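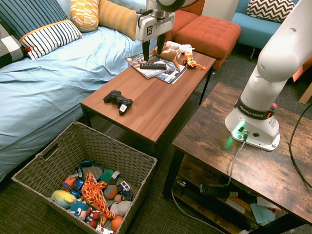
Good practice in home robotics used to live in people's heads, and I am delighted to report that at Rutby it now lives on paper. The house rules for tidying tasks run to 16 pages, they are written in plain English, and I read them in one sitting with a pot of tea. What I love is how much thought goes into ordinary stuff. A coffee table with a soft toy, a game controller and a TV remote lying on a stack of magazines looks like any family's Saturday morning, yet each of those things gets its own line in the rules. Soft toys may be squeezed. Controllers are held by the body, never by a stick. A remote on top of a magazine counts as two objects, and the remote goes first.

The rules were drafted by Octavio Quintero, who came to Rutby from Stonilix, where he wrote handling guides for warehouse arms. "In a warehouse you know the box," he told me. "In a living room you know nothing about the box, and there's a plush animal on top of it." His first draft had a force limit for every kind of object. The version in use has three limits (soft, hard and don't touch) and people can remember them without looking.

Then there is the reset rule, which I could talk about all day! Before each attempt the operator puts the room into a fresh arrangement, and the new layout must differ from the last in at least two places. It sounds fussy. But an arm that has only ever met a remote in one spot will learn the spot, and Quintero has the logs to prove it: 1,576 attempts from the early months, of which 301 had to be marked as repeats and set aside.
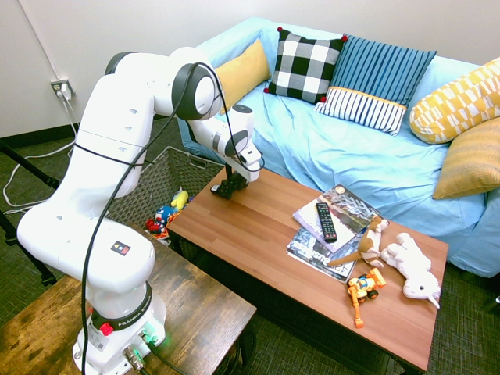

Safety takes up the longest chapter. One person runs the arm and a second person watches, and the watcher has no other job. Hands stay off the table while the arm has power. Anyone may call a stop, visitors included, and nobody is asked to justify it afterwards. Byung-chul Woo, who trains new operators at the Cestley site, makes each of them call one on their first morning, just to get used to the sound of their own voice doing it.

Woo is also behind my favourite page, on failures. A dropped toy is kept in the record, with a short note in everyday words: "slipped", "missed", "pushed it off". Cestley plans to review the wording after its next 1,000 attempts, and the Staniforth team has asked to borrow the whole document in March.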